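Call for participants - sim grasping study, Nakari project

Need people who can teleoperate or label, pref both. We're testing if policies trained only in simulation pick the right item off a messy surface. 600 rendered episodes so far, want 800 before the August cutoff. Remote is fine, any decent laptop. No robotics background needed, patience is.

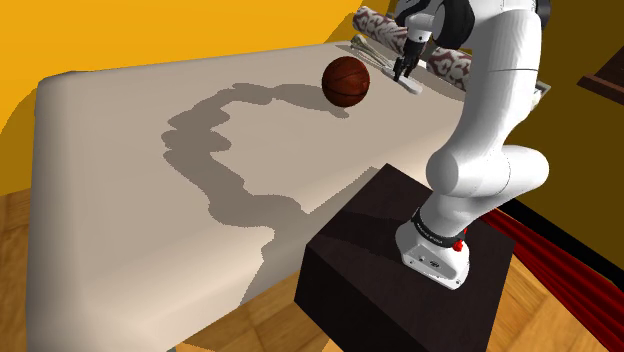

Each session is 3 hours, paid. You drive the arm through a set of pick tasks, then rate how hard each one felt. Ratings matter as much as the grasps, we compare them agianst the policy's own confidence.
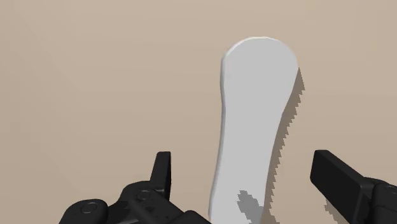

Wrist view, fingers open on either side of the pale piece.

Early result: clutter hurts the policy way less than bad shadows do. Didn't expect that. Second batch changes lighting only, same objects same layout. You wont be told which condition your in until after.
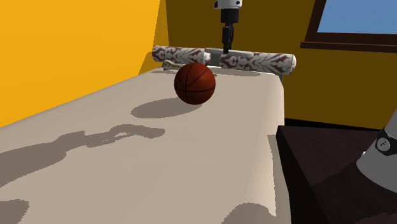
Kanyarat Intarasuk: Did the first batch. Depth is the hard part, go slow on the approach and use the practice run. Pay came through quick.

To sign up write to Mathis Renaud, subject line "Nakari batch 2", with your time zone and the hours you can do. Posted 10/11/22.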